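Brinden Design Project: White Blocks, Square Labels
Group report, second year

We picked the block project out of the list from Jaltari because it sounded the easiest, and it ended up being the one we talked about on the bus, at lunch and once at half past eleven at night! The task was to mark a set of white blocks so that each one could be told apart on a shelf with no words on it at all. Words get old, people spell things differently, and the Cillach store already had three sorts of handwriting on its boxes.

So we went for square black and white markers, the kind made of little cells. We drew a sheet of them in May, printed them small, and then spent far too long (two whole sessions) arguing about the border. The dotted outline won. It gives you a line to cut along, and if your scissors wander a bit the marker itself is still safe inside. 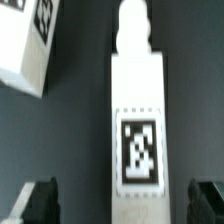 Beyene thought we should have tried colour first, and asked what happens when two labels get swapped by mistake. Fair point, and we added a check for it: every marker is written down in a list next to the shelf place of its block, and whoever puts a block back looks it up.

Our first print run came to 521 labels, which was greedy. We threw out 83 of them for fuzzy edges where the printer had been low on ink. The good ones went into envelopes of 20, and we loved how neat that looked.

Where to put the label was the next big question. The front face is lovely if the block is standing at eye level, but on a low shelf you are looking down and a label on top is much handier. We tried both. A label on top looks squashed when you see it from a low angle, so we would make those ones bigger next time. White surfaces also show every mark, and we now wipe our hands before touching anything. 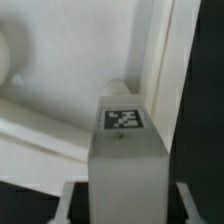
Fig. 2. Marker label on the top face of a block, with a small dark smudge just below it.

Sticking them on straight is harder than it sounds. Our best method was to lay a ruler along the edge of the block, touch one side of the label down and smooth it across with a thumb. It takes roughly 30 seconds each once you get into the swing of it, and we got really fast!

Still to do: a bigger size for the top labels, a spare sheet for the Cillach store, and a second go at the list, which is in pencil at the moment.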